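Six notes from cutting a three-part series on a laptop, posted as one thread so I can find them later.

14 replies · 31 shares

1/ The job was a documentary for Stoica, three episodes, all finished in one edit suite in Dellport. I had 20 hours of interviews and a lot of cutaways. Every clip went into one project file at the start. By the second episode that file took 5 minutes to open.

2/ So I split it. One project per episode, plus one that only holds music, titles and the color settings. Name them so they sort in order. I put the episode number first and the version last, and I never use the word "final" in a file name anymore. 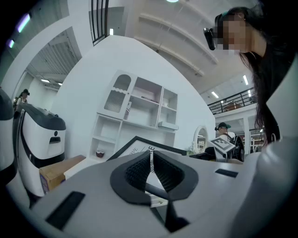
3/ Sound next. The interviews came in with a lapel mic on the left channel and a boom on the right. If you drop that on the timeline as stereo you get one mic in each ear. Set the clips to dual mono before you cut anything. Changing it afterward means replacing every clip you have already used.

9 replies · 22 shares

4/ Proxies. I made small copies of everything overnight using Dikitz, which is slow but doesn't fall over when it hits a bad file. It writes a list of what it skipped. Read the list. Mine had a whole card on it from the Rostgate shoot, and I would have been looking for those shots in April.

Check that the proxies have the same number of audio channels as the originals. Mine didn't the first time – I had to run one batch again.
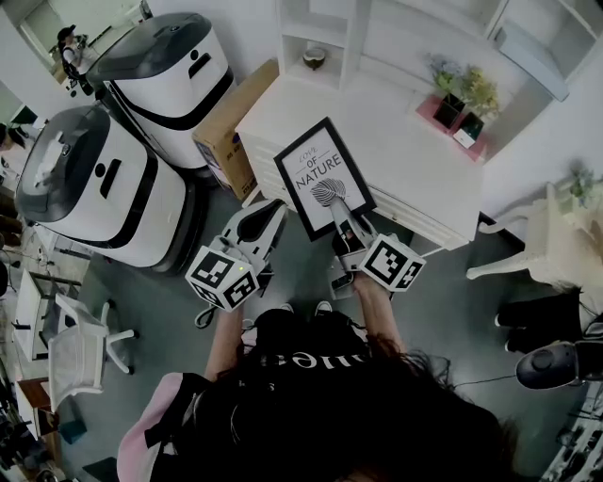 5/ Markers. I ended up with 2,000 of them across the three episodes, which is too many. Red was for a fix, green was for a good line, and then I started using yellow for "maybe" and that was the end of the system. Next time it's two colors. If a line is a maybe, it can go in a separate timeline with the other maybes.

A few people asked about transcripts. Yes, I had them. I printed them and used a pen. Searching on screen is faster when you know the words, but for finding the shape of an interview I still want it on paper.
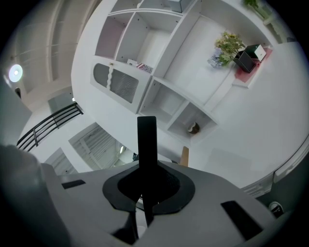
The pen notes then have to be typed back in as timecodes, and that took most of an afternoon per episode. I don't mind it much. It's a second pass through the material, and I found the opening of episode two that way – a line I had crossed out the first time.

6/ Export. Do a short test with one minute from the middle of the show, including a title and a dissolve, and watch it on a TV. My titles looked fine on the laptop and were too thin on the big screen. I made them one weight heavier and sent all the episodes again.

The project files are now on two drives, and one of the drives is at Stoica's office. I'll do a separate thread on the grade once I've written it up.

6 replies · 17 shares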